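Section 4: Adding a release to the Plekari catalogue

Right, your shelves are scanned in, your account is set up and you're ready for the good bit! Adding a release by hand takes a few minutes the first time and gets much quicker after that. Have the record, tape or disc next to you with the sleeve open, as you'll want to read the small print on the spine and on the label itself.

4.1 Start a new entry

1. Open your collection and press Add Release.
2. Choose the format (LP, single, cassette, CD or other). If a set mixes formats, pick the main one and add the rest under Extras.
3. Type the artist name exactly as it is printed on the front cover, accents and all. Plekari will match Lūse and Luse to the same artist page, but the printed spelling is the one shown on your entry.
4. Type the title. Leave out words like "limited edition" here, they go in step 6.
5. Enter the catalogue number from the spine. If the label on the disc has a different number, press the small plus sign and enter that one too.
6. Tick any edition boxes that apply: promo, numbered, reissue, coloured vinyl, misprint.
7. Press Save Draft.

Note: Drafts stay private for 21 days. You can edit them as often as you like in that time, and the clock starts again with each edit.

4.2 Matrix numbers

This is my favourite part of the whole program! The matrix number is scratched or stamped into the smooth ring between the last groove and the label, and it can tell one pressing from another when the sleeves are identical.

1. Hold the record by its edges under a desk lamp and tilt it slowly until the writing catches the light.
2. Enter side A and side B in their own boxes. Put a space wherever there's a clear gap.
3. If a character can't be read, type a question mark in its place.
4. Press Compare. Plekari lists up to 15 close matches, nearest first.

Caution: Don't rub chalk, pencil or talc into the run-out to make the writing stand out. It gets into the grooves and is a real pain to shift.

Two pressings of the Drirkudari debut on the Prinddale label differ by a single stroke after the side B number, and Compare picks it up every time (I've tried it with both my copies, over and over, for the sheer fun of it).

4.3 Cover pictures

1. Open your draft and press Pictures.
2. Choose up to 4 files. JPEG and PNG both work.
3. Drag the front cover into first place. That's the one shown in lists.
4. Press Crop if you want a square, or leave the picture as it is.
5. Add a short caption if you like, then press Done.

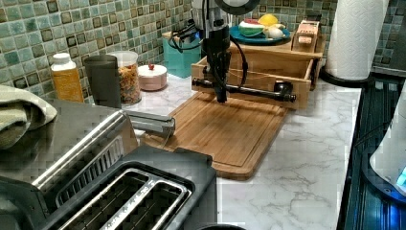

Fig. 2: Landscape picture, uncropped. Caption: "Plate, board and countertop".

Note: Cropping never touches your original file. To get the full picture back, press Crop again and choose Reset.

4.4 Publish your entry

1. Read through the preview, paying special attention to the catalogue number.
2. Add anything odd under Notes: a missing insert, a swapped label, a track listed in the wrong order. Other collectors love this stuff!
3. Press Publish.

If someone has already added the same pressing, you'll be offered Merge or Keep Separate. Choose Keep Separate if even one matrix character differs.

Guide text by Etelka Dudás, May 2021. Section 5 covers wants lists and swaps.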